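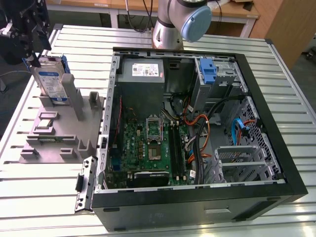
Gabinete de computador

O gabinete (em Portugal diz-se mais "caixa" ou "torre") é a carcaça que segura e protege as peças de um computador de mesa. Escrevo este verbete para a enciclopédia da Zalport porque passei anos a abrir torres usadas e ganhei carinho por elas — sim, por caixas de chapa!

Estrutura

O formato torre foi pensado para ficar de pé, mas quem faz manutenção quase sempre deita a máquina de lado. Com a tampa lateral fora, a placa-mãe fica no fundo, virada para cima, e a gente trabalha sem lutar contra a gravidade. Os parafusos param onde caem, o que já me poupou muita paciência.

A fonte de alimentação costuma ocupar um canto e traz uma etiqueta com as especificações. Leia sempre essa etiqueta antes de comprar uma substituta. Dela saem os feixes de cabos para a placa e para as unidades de disco, e nos modelos compactos eles passam por cima de tudo (eu prendo os meus com velcro, cada um tem a sua mania).

Soquete e memória

O soquete do processador tem, em muitos modelos, uma armação metálica que se levanta para colocar o chip. Se estiver vazio, não toque nos contatos. Eu estraguei um assim em fevereiro, numa torre da Drurketti, e ainda me dói. Os slots de memória ficam ali perto, com travas nas pontas: empurre o módulo até a trava encaixar.

Discos

O disco rígido de 3,5 polegadas vai numa gaiola metálica, muitas vezes dentro de um suporte de plástico colorido. A cor serve de dica, pois vários fabricantes pintam de azul o que se solta com a mão. Na Diltell, a oficina onde aprendi o ofício, desmontamos 122 torres num só inverno, e as de gaveta plástica iam bem mais depressa que as de parafuso.

Cada disco SATA usa dois cabos, um de dados, fininho e achatado, e outro de energia. Puxe pelo conector, nunca pelo fio.

Limpeza

Desligue da tomada, espere um pouco e use ar comprimido em jatos curtos, segurando as ventoinhas. As grades de furinhos juntam um pó impressionante — comece por elas. Uma limpeza completa me toma 20 minutos, café incluído.

Ver também: placa-mãe, fonte de alimentação, disco rígido, suporte Górecki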